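So I've been promising a post about what's going on at work for ages, and every time I sit down to write it something else breaks. Tonight nothing is broken (knock on wood), I have tea, and you're getting the long version.

For anyone new here, I work in IT at Datmont. We do hosting and backups for companies you've never heard of, and my team looks after the building we call Sterkitz, which is the older and uglier of our two sites. My job for years has been cables. Okay, my job is more than cables, but if you asked my knees they'd say cables.

Back in the spring we got the Vuron system. It's software plus a bunch of hardware, and the short version is that robots are going to take over the routine patching and drive swaps, a few racks at a time. A port goes bad, Vuron notices, Vuron opens the ticket, and eventually Vuron goes and moves the cable too. The first half of that already works and it's kind of spooky how well. We used to get around 300 tickets a month that came down to "please unplug this and plug it in over there." I come in now at seven in the morning and half of them are already sorted and waiting in a tidy list, with the port number and everything. No more emails that say "the blue one near the top"!

The second half, the hands half, is slower going. I've plugged in so many network cables in my life that I stopped thinking of it as a skill. You grab it, you turn it the right way up, you push till it clicks. Then you try to write that down as steps for something that isn't you, and wow. Which way is up? How do you know it's up? What if the cord is twisted and wants to roll back over the second you let go? I filled two pages on that and I still wasn't at the click.
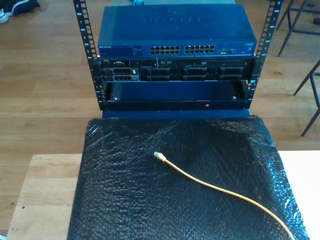

Switch on top, server under it, one yellow cable waiting its turn.

My coworkers are split. A couple of them think it's the best thing that ever happened, mostly the ones who get called at 2 a.m. to drive over and reseat something. One guy on the night shift told me flat out he's training his replacement, and I didn't have a good answer for him. Management says no jobs are going away this year. I noticed the "this year" part and so did everybody else in the room.

What has changed for me so far is the kind of tired I am. I used to walk the aisles all day. Last month I closed 27 tickets in one shift without leaving my chair, and I went home with a stiff neck and a weird feeling that I hadn't done anything. The upside is I've had time for stuff that got pushed off forever, like the labels. Sterkitz has 2,081 patch ports on our floor and I can tell you that number because I relabeled every last one of them (Vuron is very picky about labels, and fair enough, the old ones were a crime).

I also signed up for the Hosoda course, where they teach you to maintain the machines themselves. It's evenings, it's a lot of math, and I'm easily the oldest person there. I'm loving it so far, apart from the parking. Next up is a whole unit on grippers, so expect me to be insufferable about that by December.

If your workplace has gone through something like this, tell me in the comments how it went, especially if you were one of the cable people.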